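Batterie de visseuse Lumidis qui se coupe sous charge

pierrot_38
Bonjour à tous. J'ai une perceuse-visseuse Lumidis 18 V achetée en juin, avec deux batteries. L'une des deux se coupe dès que je force un peu (vis de 6 dans du chêne). Je la remets en place, elle repart, puis elle recoupe. L'autre n'a jamais bronché. Le vendeur me propose un remplacement à moitié prix, je trouve ça moyen.

Mado-bricole
Tu as nettoyé les contacts ? Sur la mienne c'était ça. Un coup de chiffon avec un peu d'alcool isopropylique, batterie retirée bien sûr.

pierrot_38
Oui, déjà fait, aucun changement. Le voyant affiche trois barres juste avant la coupure.

T. Soylu
Une cellule fatiguée, à mon avis. La tension s'effondre sous charge et l'électronique coupe. Les barres ne veulent pas dire grand-chose, elles sont mesurées au repos.

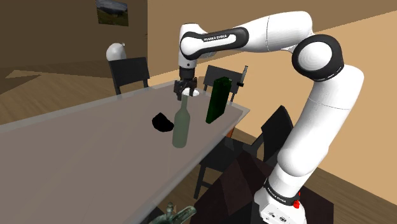
gégé_atelier
Est-ce qu'on peut remplacer une seule cellule dans le pack ?
Techniquement c'est faisable, mais une cellule neuve à côté de quatre anciennes déséquilibre l'ensemble et le pack refait la même chose en quelques mois.

Mado-bricole
Pas d'accord. J'en ai changé une sur un pack Burnbridge, il a encore fait quelque 600 charges derrière. Il faut prendre une cellule de même capacité et la charger à la même tension que les autres avant de souder.

gégé_atelier
600 charges, tu les as comptées ? Et souder sur du lithium sans poste à pointer, je ne le conseillerais à personne.

Mado-bricole
Mon chargeur a un compteur. Et j'ai un poste à pointer.

T. Soylu
De toute façon, ouvrir le boîtier fait sauter la garantie. Pierrot, achat en juin, tu es encore couvert. Demande l'échange par écrit - pas au comptoir - avec la facture en pièce jointe.

pierrot_38
Bon, j'envoie le courrier ce soir. Une batterie neuve est à 105 euros, ça vaut bien un timbre.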